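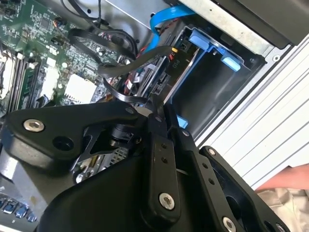

Keeping Digital Currency Records Safe at Home: Household Tips

Mulldale Digital Savings Association
Member Guidance, updated 03/05/2021

Members who hold digital currency in their own wallets are responsible for the safekeeping of everything needed to reach it. The Association does not hold recovery phrases, PINs or passwords on behalf of members and cannot restore them. The following tips concern the ordinary household side of the matter: paper, drawers, cables, damp and house moves. They do not constitute investment advice.

Writing down the recovery phrase

Write the phrase by hand, in block letters, on plain uncoated paper. Glossy card takes ink poorly and smears when handled. A pencil of medium hardness or a pigment-ink pen is suitable. Gel pens and felt-tips should be avoided, as they run when the paper becomes damp.

Number each word. Words that have come apart from their order are of very little use.

Check the written copy against the device before any funds are sent to the wallet. Read each word aloud only when alone in the room, and with phones and voice-controlled speakers switched off or moved elsewhere.

Do not photograph the phrase. Many phones copy photographs to online storage without asking each time. For the same reason, do not type the phrase into a notes application, an email draft or a spreadsheet, and do not send it to a network printer.

Members should prepare 2 handwritten copies and keep them in separate buildings. A copy in the study and another in the bedroom will both be lost in the same fire.

Paper, steel and the kitchen drawer

Paper is adequate for most households if it is kept dry and flat. Place the sheet in a paper envelope, then place the envelope in a zip-top freezer bag with the air pressed out. Do not laminate it. Heat from the laminator can fade some inks, and a poorly sealed edge will draw in moisture and hold it.

Stamped steel plates withstand water and considerably more heat than paper. Members who stamp their own should work on a solid bench with a scrap of the same metal at hand for practice. Clamp the plate, wear eye protection, and strike each letter once with a firm blow. A second blow usually leaves a double outline. Wipe the plate with a dry cloth and read it back under a lamp held low to one side, where shallow letters show more clearly.

Practice scraps bearing real words from the phrase must be destroyed. Stamp something else when practicing.

The kitchen is a poor place for either kind of record. Steam and grease reach further into cabinets than most people expect, and kitchen drawers are opened by every visitor looking for a corkscrew.

Caring for a hardware wallet

Store the device in a small padded pouch or a lidded tin lined with soft cloth. Keep it away from radiators, windowsills and the tops of appliances that become warm.

Keep the original cable with the device. Some inexpensive charging cables carry power only and will not pass data, a frequent source of calls to the Association's help line. A strip of masking tape around the plug, marked "data," will save time later.

Clean the connector with dry air from a hand bulb. Do not use a pin or a toothpick. The screen may be wiped with a barely damp lens cloth while the device is unplugged.

Connect the device once each season and confirm that it starts and accepts its PIN. Install updates only through the maker's own application, and only with the written recovery phrase within reach.

Labels and envelopes

Avoid labels that announce the contents. "Bitcoin" written on an envelope is an invitation. A dull and truthful description, such as "household records, misc.," is sufficient, provided the member will remember it.

Sign and date across the flap of each sealed envelope, then cover the signature with clear tape. Any later opening will be easy to see.

Home safes

A fire rating for paper does not cover electronics, which fail at lower temperatures. Read the plate on the inside of the safe door before placing a device in it. Safes also hold moisture. Place a 100 gram packet of silica gel on the lower shelf and renew it every 5 months, or sooner if the indicator beads change color.

A safe light enough to be carried by one person should be bolted to the floor or to wall studs. Use the fixings supplied with it.

Moving house

Recovery phrases and hardware wallets should travel with the member and should not be packed in boxes handed to a mover. Carry them separately from one another where possible. On arrival, put both away before unpacking anything else, and update the location noted in any letter left with an attorney or executor.

Disposing of old computers

Before an old computer leaves the house, confirm that no wallet file remains on it. Copy any such file to a new encrypted drive, test that the copy opens, and only then erase the original. Members who are uncertain should remove the storage drive and keep it. Label the drive with the year it was taken out of service.

Drives may be brought for shredding to the Vorkardale and Vuvdale branches during regular March opening hours. The member may remain present throughout. The Quiambao branch does not accept drives at this time but can supply numbered recovery sheets and tamper-evident envelopes at the front desk.

Related guidance: Passwords for Shared Households; Leaving Instructions for an Executor; Recognizing Fraudulent Support Calls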